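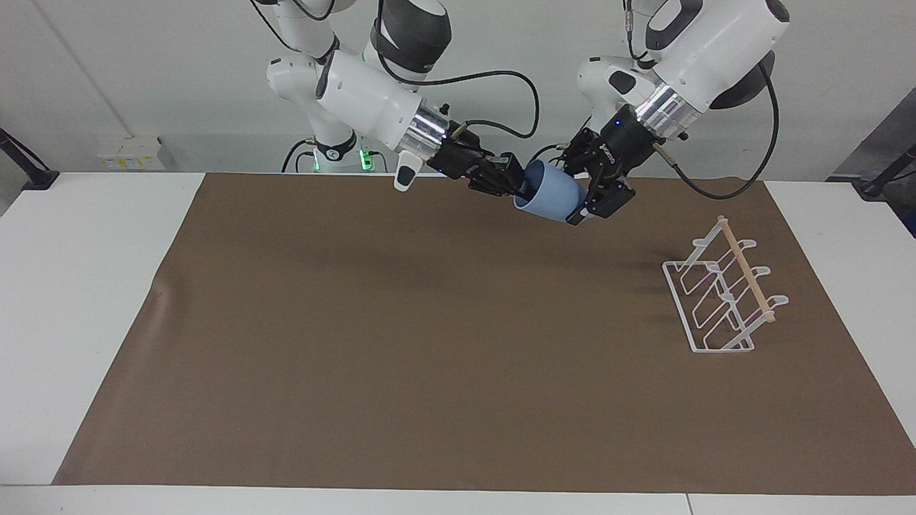 Sireck Street bus loses its evening runs, and I have thoughts

Okay, so the news first, for those of you who only read the top of these. Starting in April the 44 bus stops running after 7 p.m. between Clada Square and the Arkunel end of Sireck Street. Daytime service stays the way it is. Saturdays stay. Sundays go down to one bus every two hours, which if you ask me is the kind of Sunday service that exists so a map can have a line on it.

The notice went up at the shelter by the pharmacy on Tuesday. It's one sheet of paper, taped on the inside of the glass, and it faces the street, so you have to stand with your back to the curb and bend down to read it. I did that for quite a while with a bag of groceries in each hand, and a lady waiting there asked me if I'd lost something. I read it out loud to her. She said a word I won't put on this page.

The company that runs the route is Hamdan Transit, and their reason, going by the notice, is "low evening ridership." There are no numbers with it. I called the office the next morning and got a very pleasant person who told me the count was done over the winter and that the full report would be posted on their site "soon." I asked which weeks in the winter. She didn't have that in front of her. I asked if it included the stretch in January when Sireck Street was dug up for the water main and the bus wasn't stopping at half the stops on it. She said that was a good question and she'd pass it along. I like her, I want to be clear about that! But I'd like somebody to pick up what she's passing.

Because here's how it went in January, if you were lucky enough to be somewhere else. The detour took the 44 up the hill and around behind the grocery, and it skipped everything from the library to the laundromat. If you live anywhere in that stretch you either walked uphill on ice or you got a ride. I got a ride. I bet a lot of people got a ride. And if those were the evenings they were counting, then sure, of course the bus was empty, it wasn't coming to where the people were.

Maybe they counted in December. Maybe they counted in February, when things were back to normal, and the bus really was empty. I ride it home most nights and I'd say it's half full at six and then pretty quiet by eight, with a little bump when the late shift lets out at the Arkunel bakery plant. That bump is what worries me. The shift ends at ten. It's a two-mile walk from the plant gate to Clada Square, and there's no sidewalk for the first part of it, only the gravel shoulder and the ditch. In summer it's a nice enough walk, with frogs. In November it is dark and the trucks don't slow down.

So who else uses it in the evening? I've been asking around all week, which is easy for me since I talk to everybody anyway – it's a condition. The night classes at the library let out at eight-thirty, and the people in the English class mostly come by bus. The choir at the church on the corner practices Thursday nights (no, I'm not in it, and you're welcome). There's the pharmacy, which stays open until nine. And there's the hospital, which nobody on Sireck Street can get to in the evening without going through the square, unless they have a car or a friend with one.

I also heard from a couple of people who think the cut makes sense, and I said I'd be fair, so here goes. One man told me he lives right on the turn by the depot and he's tired of a big lit-up bus going past his bedroom window at eleven with only the driver on it. He says it's his taxes. He has a point, and I told him so, and then I asked him if a smaller bus would bother him and he said no, that would be fine by him. Another neighbor said the money would be better spent on running the morning buses closer together, and she's right that the 7:40 is a sardine can. I've stood on that bus with my nose in a stranger's backpack. If Hamdan had said they were moving the evening drivers over to the morning, I think this would be a different story, and a shorter one. The notice doesn't say that. The notice says the evening runs are "discontinued" and then gives a phone number.

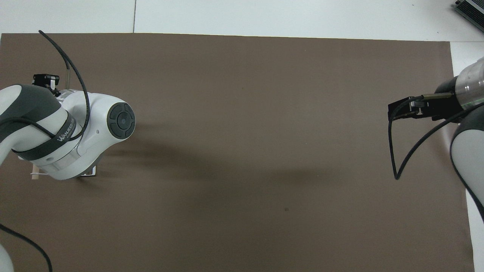 A smaller bus after seven would suit just about everybody, Arlette wrote to me when she heard I was putting this together, and she wanted to know why the notice never brings it up. She remembers when the evening run was a van with a sliding door, back before Hamdan took over the route, and she says it was never late and you could ask the driver to let you off at your own corner. She'd take that back tomorrow. She also thinks they should keep the 9:10 and the 10:15 no matter what, and drop the ones in between if they have to drop something.

I like that idea a lot. I hadn't thought about keeping just the two. The 9:10 would catch the pharmacy crowd and most of the library people, if they don't mind hanging around a bit (the library lobby has a heater and a bench, so it's not the worst). The 10:15 gets the bakery shift. You'd lose the 7:30 and the 8:20, and I'd miss the 8:20 because it's mine, but I could live with it. I could learn to leave work on time. People have suggested it before.

What happens next is that there's a public meeting. It's at the town hall, upstairs in the big room, at 6:30 in the evening, and yes, I did notice that if you take the 44 to a meeting about the 44 you'll be going home on one of the buses they want to cut. The elevator is working again, I checked. You can sign up to speak when you get there, and each person gets two minutes. That goes by faster than you'd think, so write it down. Last time I went up there to talk about the crosswalk I used most of mine saying hello.

If you can't make it, you can send a letter or drop a note in the box on the first floor next to the water bill window. Put your stop on it and what time you ride. I asked the pleasant person at the office what helps the most, and she said real trips on real days, like "I take the 9:10 from the library on Wednesdays." A note that only says you're mad gets put in the pile with the other mad ones.

A few smaller things while I've got you. Monthly passes you've already bought will be good until they run out, and the price isn't going down, even though there'll be fewer buses to use them on. I asked about refunds and was told to mail in the pass with a letter, and then I asked how you'd ride the bus after you mailed in your pass, and we both had a laugh, and I still don't know. The school runs aren't touched. The stop in front of the old shoe store is moving half a block toward the square, and this one's good news, because the new spot has a streetlight that works.

The bakery plant hasn't said anything yet about its late shift. I left a message at the front desk there and somebody called me back from a very loud room and said they'd heard about the bus from their own workers and were "looking at it." There was talk a few years ago of the plant paying for a shuttle, and it got as far as a sign-up sheet in the break room. I'm told the sheet is still up.

I'll be at the meeting, near the back, with the good pens. If Hamdan puts the winter count on their site before then I'll post it on this page the same day, and if they don't I'll bring it up when it's my turn. And if you ride the 44 after seven and I haven't talked to you yet, come find me on the 8:20. I'm usually on the left side behind the driver, and I have snacks.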